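Comparing two wrist cameras before you commit to one

I've gone back and forth on wrist cameras more than I care to admit, so let me save you an afternoon! The whole test takes 10 minutes per camera once the arm is homed.

Mount the first camera and tighten both screws (mine came loose twice - check them). Put something with a strong repeating pattern in reach, and leave plain wall beside it. Set exposure to auto and run the arm sideways at your normal working speed, then again at half. Now swap cameras and repeat, same path, same lamp. Save every still from the fast pass, and compare edges first, then texture. I did mine on the Cilero and the Rinham, and I'd happily do it again before buying a third.

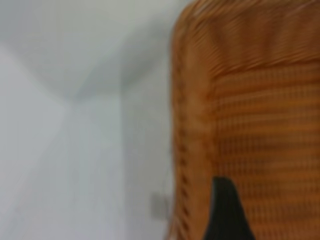 Fast pass, auto exposure: the rim streaks, the rows of the weave hold up better.

If your stills look like this, fix the shutter time and add light before you blame the camera.

Comments (2)

Veerle Van Beek: Did you lock the white balance too? Mine drifts toward blue.

Impi Hyvönen: Tried it in August with the Bresura and half speed was plenty for us. Thank you for this!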